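Unit 4: Notes for the Munden Lab Visit
Course handout. Read before 14th July and bring a printed copy.

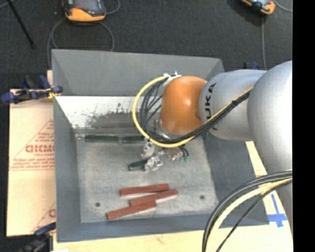
Fig. 1. Bin cell with KUKA arm. Green and reddish-brown bars on the bin floor.

The visit is hosted by Azra Kneževič, who runs the bin cell at Munden. Kristaps Jaunzems will meet the group at the front desk and take you through in groups of 9. Each group gets 36 minutes at the cell. Bags and coats stay in the locker room.

What the demonstration covers

Bin picking means taking parts out of a container when their positions are not fixed in advance. The robot has to find a part, choose a place to grip it, and get the arm in and out without hitting the walls. The February lecture dealt with the first two steps. The visit is mostly about the third.

Points to look at in Fig. 1

Part position. Two of the green bars lie end to end along the far side of the floor, with a narrow gap between them. Work out from which directions a two-finger grip could close on either one. Compare this with the red bars nearer the front, where one bar touches the edge of another.

Cable routing. The yellow and black cables make a wide loop around the orange joint. A loop needs enough slack for the wrist to turn, but slack takes up room inside the bin. Review the section on joint limits in the Nivlow reader before you answer question 2.

Holding the bin. Clamps are used at the bin. If the bin shifts after the cell is set up, the stored wall positions are wrong, and so is every path planned from them.

Line of sight. The gripper and cables hide part of the floor. Think about when in the cycle a picture of the parts should be taken.

At the cell

Stay behind the floor line while the arm is powered. Azra will stop the arm between runs for questions. Phones on silent.

Written work (one page, due at the next class)

1. Choose one bar in Fig. 1 and describe an approach path for the gripper. Name the nearest obstacle.
2. Explain how the cable loop could limit wrist rotation.
3. Give one change to the bin that would make the bars along the far side easier to reach, and say what it would cost in floor space.

Reading: Spahić, chapter 9, up to the section on suction tools.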